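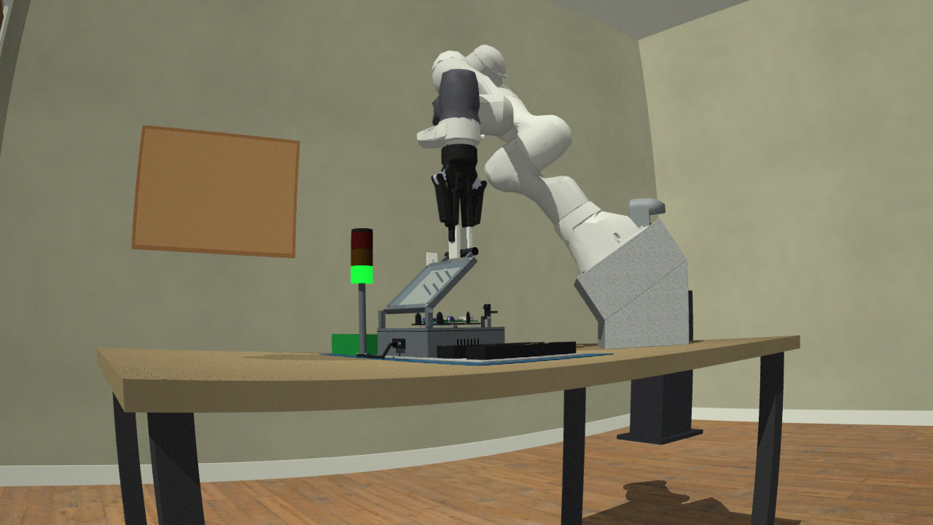
Chamado 687 – Máquina de lavar Moya para no meio do enxágue
Aberto em: domingo, 17 de fevereiro de 2019
Situação: em acompanhamento

Oi, pessoal do suporte! Já tentei o telefone duas vezes e a ligação caiu nas duas, então vai por escrito mesmo (e desculpem o tamanho, sou dessas que contam tudo).

Minha Moya de 10 quilos começou a parar no meio do enxágue. Ela lava normal, solta a água, enche de novo, dá umas duas viradas e fica lá, cheia, com a luzinha do enxágue piscando. Não apita, não mostra código nenhum. Se eu desligo na tomada, espero um pouco e ligo de novo, ela volta do começo do ciclo como se nada tivesse acontecido, e aí lá se vai mais uma hora de água e sabão.

O que eu já fiz antes de abrir o chamado:

Limpei o filtro da bomba. Tinha um grampo de cabelo, uma moeda e um negócio peludo que prefiro não investigar. Melhorou? Por um dia. No dia seguinte parou igualzinho.

Troquei de tomada. Ela ficava num benjamim junto com o ferro de passar, eu sei, eu sei, já tirei. Continua parando.

Conferi a mangueira de saída, que não está dobrada, e a altura dela está como manda o manual.

Fiz o teste com a máquina vazia, ciclo rápido de 30 minutos. Foi até o fim! Fiz de novo, foi até o fim outra vez. Coloquei só as toalhas e parou. Coloquei camisetas, foi. Ou seja, parece coisa de peso, mas as toalhas nem enchiam metade do cesto.

Atualização, segunda à noite

Obrigada pela resposta rápida! Vocês pediram para eu ver se a máquina está nivelada. Peguei o nível emprestado do vizinho e ela está torta, sim, caída para a frente no pé esquerdo. Acertei girando o pezinho (precisei de alguém sentado no chão enquanto eu inclinava, não façam isso sozinhos). Agora a bolha fica no meio. Rodei as toalhas: parou de novo, só que mais tarde, já na terceira enchida. Não sei se isso conta como progresso, mas anotei.

Vocês também perguntaram do sabão. Uso o Pamel líquido, uma tampinha cheia. Li a embalagem ontem com calma, coisa que nunca tinha feito, e a tampinha cheia é para roupa muito suja. Para roupa comum é menos da metade. Opa.

Atualização, quarta

Fiz o que vocês mandaram: um ciclo vazio com água quente, sem sabão nenhum. Gente, a espuma que saiu! Ficou subindo pelo vidro por um tempão, e olha que eu não tinha posto uma gota. Repeti até quase não ter mais espuma, o que deu três ciclos. Depois pus as toalhas com meia tampinha e foi até o fim, centrifugou e tudo. Fiquei na frente da máquina feito boba esperando a porta destravar.

Só que hoje de manhã fui lavar o edredom e parou outra vez. Mesmo ponto, mesma luz piscando. Aí já não sei se é problema ou se edredom é demais para ela. No manual tem uma tabela de peso por tipo de peça, mas a página está manchada justo nessa linha.

Perguntas que ficaram:

Dá para me mandarem a tabela em PDF? A do site abre em branco no meu celular.

O sensor que mede o nível da água pode ficar sujo de espuma? Li isso num fórum e queria saber se é verdade antes de sair desmontando. Tenho chave de fenda e boa vontade, e mais nada.

Se precisar de visita, a autorizada Gaver atende o bairro Nultden? Pelo mapa de vocês atende, mas quando digito o CEP diz que não. A garantia acaba em 7 dias, então queria muito deixar isso registrado aqui antes, por favor.

Atualização, quinta

Recebi a tabela, obrigada! O meu edredom de casal molhado passa do limite, está lá bem claro. Vou levar esse para a lavanderia e sigo testando com roupa normal e pouco sabão. Até agora foram duas lavagens completas, uma de lençol e uma de jeans.

Por favor, não fechem o chamado ainda. Quero rodar as toalhas mais umas vezes, e continuo sem resposta sobre o CEP.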